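Notes on Steaming and Serving

7th January

Following the holiday period, the author resumed regular entries on household cooking. The subject of the present entry is the steamer, an item that receives little attention on this site despite frequent use.

The steamer previously in service was purchased by Lensa Seyoum's grandmother in 1960 and passed to this household with one handle missing. It was retired last winter. Its successor was selected after some discussion with Ayantu Gebretsadik, who favored a bamboo basket and remains of that opinion.

Readers have asked about timing. Small plain buns are steamed for roughly 20 minutes over steady heat, with the lid left in place throughout. Space should be allowed on all sides, as the dough expands and neighboring buns will join. Batches are accordingly kept small, and a second batch is started once the first has been plated.

The serving plate is set directly beside the pot before the lid is raised. Crumbs are wiped from the table at the end of the meal.

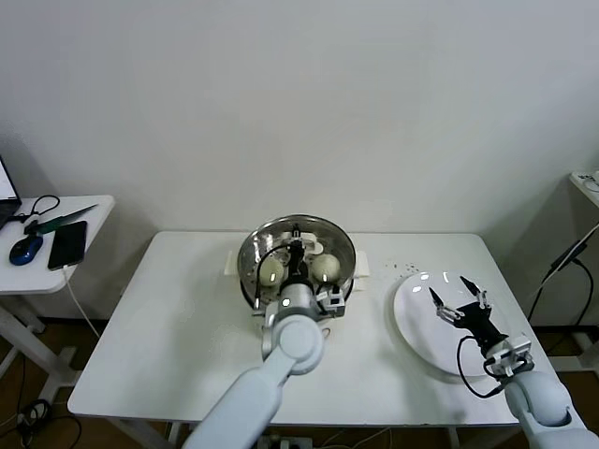

The steamer pot and the large white plate, side by side on the table.

A separate entry on fillings is in preparation. Correspondence regarding the bamboo basket may be directed to Ayantu.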